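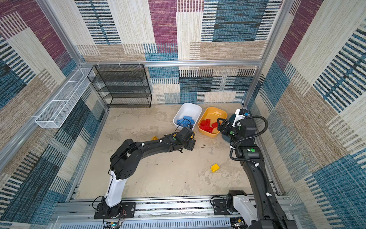 Sorting toys: can a machine do it yet?

Workshop & Home > Tips > Cleaning up

Mar 2, 2025
By the Arach Home Desk

Sorting building blocks by color is one of the duller jobs in a house with children, and readers keep asking when they can hand it over. The short answer is that two arms over a mat, with a bin of blue and a bin of red, is a fair picture of where things stand. The blocks are on a flat floor, the bins stay put, and there is no couch for anything to roll under. Your living room is a harder place to work.

What an arm can manage now

Picking up one hard, light object from a clear surface is the easy part. A two-finger gripper closes on a block much the way your thumb and finger do. Blocks spread out singly go better than blocks in a heap, where they lean on each other and the one you want is half under two more. Small parts against a patterned rug are slow going for a camera and no fun for a person either.

What it can't manage yet

– Anything soft. Socks, doll clothes and dish towels change shape when lifted.
– Bricks stuck together. Pulling two apart takes a firm hold on both and some judgment about force.
– Stairs, thresholds and the space behind the radiator.
– Deciding what is trash. A bent playing card might be garbage or might be the one card a game needs.

The same list holds in the workshop. At the Ollbridge shop we sort hardware by hand on the last afternoon of the month, and a tray of mixed washers still goes faster with a magnet and a muffin tin than with any machine we have been offered.

Set up the job so anyone can do it

Most of what makes a chore easier for a machine also makes it easier for a six-year-old.

1. Clear a patch of floor first and put down a plain, light mat. Strays show up well against it.
2. Put the bins in a row at the back of the mat, close enough to reach without getting up. Use open bins. Lids come later.
3. Give each bin one color or one kind of thing. If you have a color with no bin, like a few yellow blocks among the red and blue, pick a bin for it before you start.
4. Spread the heap out with the flat of your hand until it is one layer deep.
5. Do the biggest color first. The pile shrinks quickly and the rest are easier to spot.
6. Check the edges. Blocks end up beside the bins as often as in them.
7. Keep shelving nearby clear until you finish, then move the full bins over in one trip.

For a box of 500 blocks, work in batches of two or three handfuls. Tipping out the whole box makes a mess you have to wade through.

Bins: the ones we use in Ollbridge are the 12-inch Lendeck tubs. They stack badly but wipe clean. The Godoy ones have a lip that catches small pieces, so skip those for blocks and use them for yarn.

Should you wait for a robot?

No. A floor vacuum is worth having if your floors are mostly clear, and you will have to pick up the blocks before it runs. For sorting, buy a second bin. We will look at laundry folding in the next column – there is less to report on that one.

This site uses cookies to remember your settings. By continuing to browse you accept our cookie policy. Accept | Manage choices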